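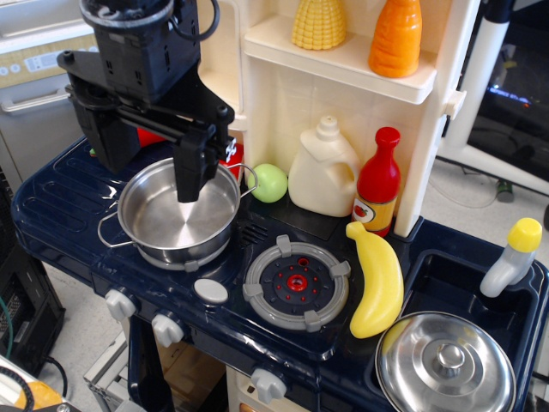

7. Stocking the worktop

1. Put the saucepan on the left burner. Leave the other one free for whoever is second chef.
2. Stand the jug and the ketchup at the back, by the cream panel.

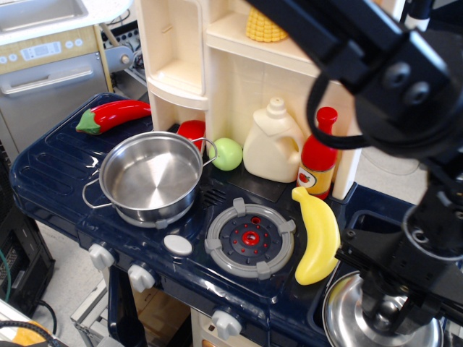

3. Fruit goes wherever it lands. The apple will migrate.

Note: the corn lives on the top shelf. Bullthorpe head office has no view on this.

Caution: soup made here contains no soup.
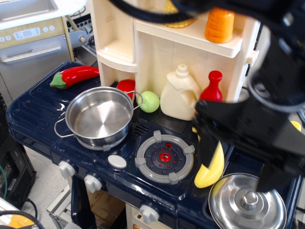
Fig. 3. Worktop with pan, jug and apple.

Related
Tillness play sink: fitting
Dekker shelf spares

Comments
Itziar Aguirre: Step 3 is accurate.
Aditau: Still hunting for the banana.

© Bullthorpe | Contact | Back to top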